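Service Robotics, Unit 6: notes to go with the Sosovex visit

These notes are for everyone who came along in March and for those who couldn't, and I've tried to put down what we were shown in the order we were shown it, with a few of my own thoughts mixed in where I couldn't help myself. Please read them before the practical, as the worksheet leans on them quite heavily.

We met at the Grodska building, 41 of us in the end, which was rather more than the demonstration room had chairs for, so thank you to all who stood at the back so cheerfully. The session was given by the home assistance group at Sosovex, who work on robots meant to help people in their own houses and flats. They began with the real machine, which picked up a cup and a folded towel and handed them over (slowly, but very nicely!), and then moved on to the part I had most wanted you to see, the simulator.

Why simulate at all? You will remember from Unit 4 that a robot learns to reach for things by trying a great many times, and that most of the early tries are dreadful. On the real robot the group can manage 15 attempts in an hour, with somebody standing by the stop button. On the Binach server they run 800 in the same hour, and if an arm goes straight into the washbasin it costs nothing but a line in the log.

The rooms are made up from a library of 500 pieces of furniture and fittings, put together differently each time. Some of the layouts are odd to our eyes, with a bed and a bathroom sharing much the same space, and it is worth thinking about what the robot gains from practising in places like that. I'd like a paragraph from each of you on this, please, and do argue with me if you disagree.

Three terms came up again and again in the talk, so do make sure you have them. A "joint limit" is how far a joint may turn before the software stops it. A "collision shape" is the simple outline used to work out whether two things have touched, and it is often much plainer than what is drawn on the screen. The "reality gap" is the difference between how the robot behaves in the simulator and how it behaves on the floor of a real room. We spent a long while on the last of these, and the Jenkins chapter in your reading pack covers it well, although you may skip the algebra at the end.

For the practical you will need your login, the worksheet and a good deal of patience, as the rooms take a while to load. The two-armed robot you'll be driving is the one in the simulated room at the foot of this page.

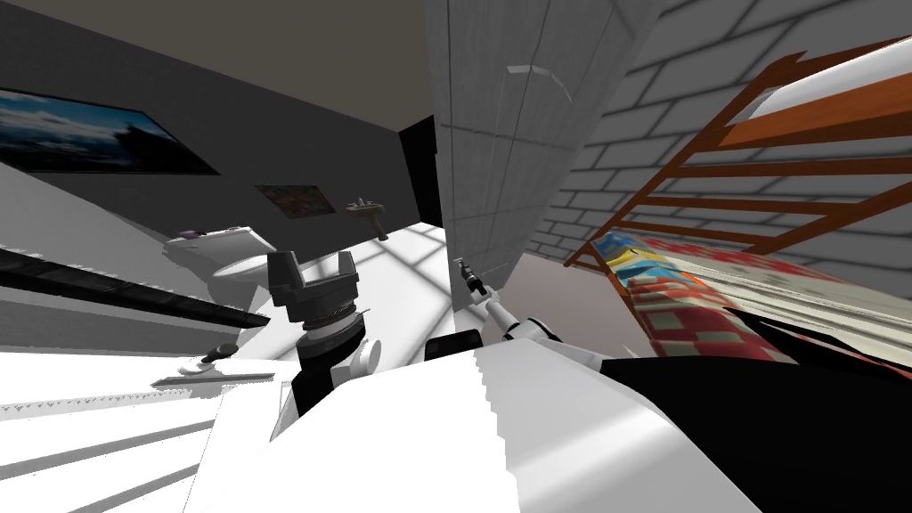 Grodska desk: the worksheet asks for joint limits in degrees but the simulator gives them in radians, so please convert before filling in the table.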